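Climano fabric care notes - README

Last touched in November, half of it on a train. Sorry for the formatting. Replaces the old wiki page, please stop linking to the old wiki page.

What this is

Text notes on washing, drying and mending clothes, collected from people who do a lot of it. One row per note. About 4,000 rows after dedup. Mostly home laundry, a chunk from two alteration shops (Bevent and Higuchi), plus the Drollon rental wardrobe people who wash the same costumes over and over.

Not a product database. No washing machine settings by model. Don't ask.

Files

notes.csv - the main thing
fibers.csv - lookup for fiber names, 88 entries
stains.csv - lookup for stain types, still messy
rejected.csv - stuff we threw out, with a reason code. Useful if you wonder where your note went.

All UTF-8, comma separated, quotes around the text column. If Excel eats the accents, import it properly instead of double clicking.

Columns in notes.csv

id - integer, never reused
fiber - code from fibers.csv, or "mix" if the writer didn't say
color_group - white, light, dark, bright, unknown
trim - yes / no / blank. Yes means a second color sewn on: piping, cuffs, collar, stripes
problem - code from stains.csv, or "none" for plain washing notes
text - the note itself, spelling left alone
source - bevent, higuchi, drollon, home
checked - initials of whoever read it last

Blank in trim means blank. It does not mean no. Two people have already got this wrong and one of them was me.

How it was collected

Shops sent paper cards and Takumi Onishi typed them in. Home notes came through a web form that was up until spring. Form asked for one tip per box, people wrote five, Chiyo split them by hand. Split notes have consecutive ids, so if a note starts with "and then" look at the one before it.

Dedup was exact match plus a pass by eye. There are still near duplicates, especially for red wine. So much red wine.

Checking

Müzeyyen Kırmızıgül read all the shop notes. Haruto Ogura did a sample of 500 home notes and fixed the color groups. The rest of the home notes are unchecked - the checked column is empty for those. Filter them out if you care.

Disagreements were kept. One row says vinegar for everything and another says never vinegar on elastic. Both stay. We are collecting what people do, not ruling on it.

Known problems

- "delicate" gets used for silk, for lace, and for anything the writer likes
- temperatures in F and C mixed, unit often missing. Anything over 100 is probly F
- Drollon notes assume an industrial dryer, don't try them at home on wool
- hand wash notes are underrepresented
- stains.csv has both "grease" and "oil", will merge in version 2
- a few Higuchi cards were translated in a hurry, the verbs are a bit off

Bright with trim

Gets its own section becuase it's the most asked about group. Red or navy next to white, sewn together, can't be separated for the wash. Notes mostly agree on cold water, short cycle, out of the machine right away, flat to dry. They split on color catcher sheets. Bevent swears by them, the home notes are half and half. Filter is color_group = bright and trim = yes.

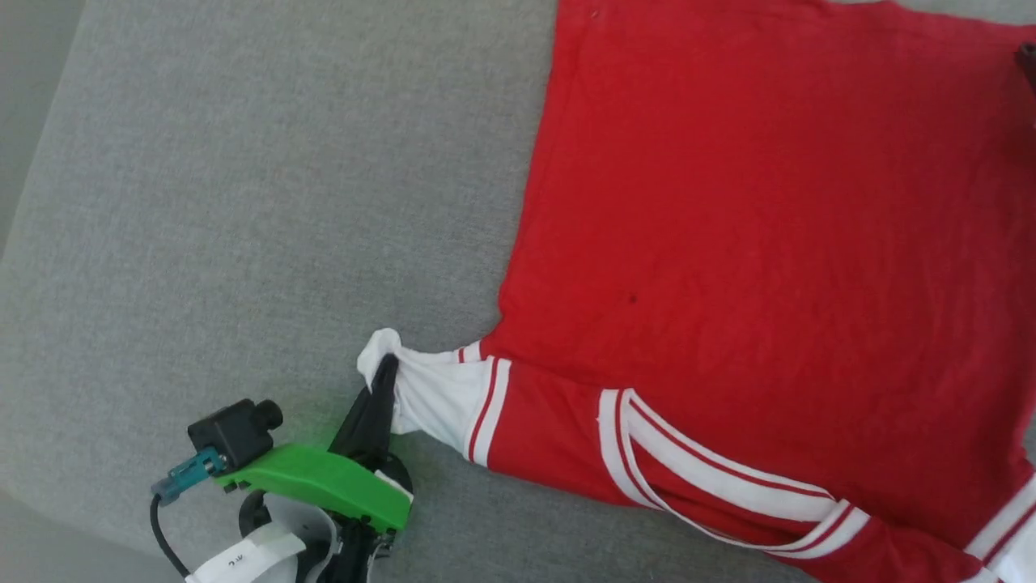
Red with white trim, laid flat. Would be bright / yes.

Don't use color_group to guess the fiber. Someone tried. Dark is not a synonym for denim.

License and credit

Free to use for anything non commercial, for other uses write to Wolfram Reinholz first. Credit as "Climano fabric care notes" and give the version. The shops asked that single notes not be quoted with the shop name next to them, so drop the source column if you print any.

Changes

1.1 - trim column added, old rows backfilled where the text was clear
1.0.1 - fixed shifted columns in rejected.csv
1.0 - first version

To do

merge grease/oil
units column for temperatures
ask Higuchi about the missing box of cards (Chiyo?)
shoes - in or out, decide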